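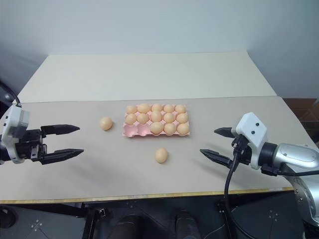 Egg Handling and Table Inspection Checklist
Fedow Kitchens, prep room 2
Period: April
Inspected by: Mahtab Yazdani
Reviewed by: Signe Granström

Marking: P = pass, F = fail, C = pass with comment, N/A = does not apply. A line marked F stays open until the reviewer initials it.

Section 1. Receiving

1.1 Cases are intact, with no wet spots or crushed corners. P
1.2 Delivery slip matches the case label. C
Comment: Slip from Talpur gives the pack date but leaves the lot number blank. Lot number copied by hand from the case. Conall Phelan to ask the supplier for a complete slip on the next order.
1.3 Truck or case temperature recorded at the door. P
1.4 Cases go into the walk-in before any other dry or chilled goods are put away. F
Comment: 11 minutes on the dock while produce was being checked. Product was still in range by probe. Order of work to be corrected.

Section 2. Cold storage

2.1 Shell eggs are stored below ready-to-eat food. P
2.2 Cases are off the floor. P
2.3 Walk-in log is filled in at opening and closing. C
Comment: Closing entries are present. Two opening entries are in the same ink and handwriting and appear to have been written together. Colm Ní Mhurchú has been reminded to write the reading when it is taken.
2.4 Oldest case is in front. P
2.5 Thermometer agrees with reference probe. P
Comment: Reads 1 degree high against the reference. Within tolerance. Recheck in May.

Section 3. Tabletop and surroundings

3.1 Tabletop is clean and dry before trays are set down. P
3.2 Seams between surface sections are flush and free of residue. C
Comment: Seam swabbed after cleaning, result acceptable. A cloth alone does not reach into it. Use the narrow nylon brush, then sanitizer, then air dry.
3.3 No lifted edges or cuts in the surface. P
3.4 Table is level. P
Comment: Checked with a spirit level in both directions. A loose egg should stay put on this table, but see 5.1.
3.5 Walls behind and beside the table are wiped down to table height. P
3.6 Sanitizer strength tested and written down. F
Comment: Test strips out of date. New strips issued from stores during the inspection and the bucket retested at 400 ppm, the upper limit for this product as set in the house plan. Mix one step weaker and test again before use.

Section 4. Trays

4.1 Trays are free of cracks, chips, and rough edges. P
4.2 Empty cups are inspected and wiped before refilling. C
Comment: Dried egg white is hard to see on a glossy cup. Tilt the tray toward the light and run a gloved finger around the inside of each cup.
4.3 Trays are washed at the end of each shift. P
4.4 Fiber trays are thrown out after one use. N/A
4.5 Stock of spare trays is adequate. P
Comment: 32 on the shelf, all clean. Thu Văn has asked for a second shelf — approved, not yet installed.

Section 5. Handling and sorting

5.1 Eggs are kept in cups or in a rimmed holding dish, off the bare table. F
Comment: Two loose eggs on the tabletop by a tray that had two empty cups in the front row. Any egg set down on the surface must be checked for cracks before it goes into a cup.
5.2 Eggs are placed pointed end down. C
Comment: Orientation is uneven. One egg in the back row was lying somewhat sideways and one in the front row was tilted. Leaning eggs press on their neighbors when the tray is lifted.
5.3 Cracked or leaking eggs are discarded at once. P
5.4 Gloves are changed between sorting and any other task. P
5.5 Trays are carried level, with both hands, and not stacked while open. P

Section 6. Records

6.1 Breakage sheet is up to date. C
Comment: 61 eggs written off for the period. Most entries give no cause. Enter "received cracked," "dropped," or "tray" in the last column.
6.2 Cleaning sheet is signed. P
6.3 Previous inspection items are closed. F
Comment: Door gasket on the Fusard walk-in is still torn at the lower hinge side. Part is on order.

Open items

1.4 Put eggs away first. Conall Phelan.
3.6 Strip expiration dates to be added to the opening sheet. Colm Ní Mhurchú.
5.1 Rimmed dish to be kept at the sorting table. Thu Văn.
6.3 Gasket. Maintenance, through Signe Granström.

Reviewer's note: 5.1 was also marked F last period. Recheck during sorting, before 10 a.m., without notice. — S.G.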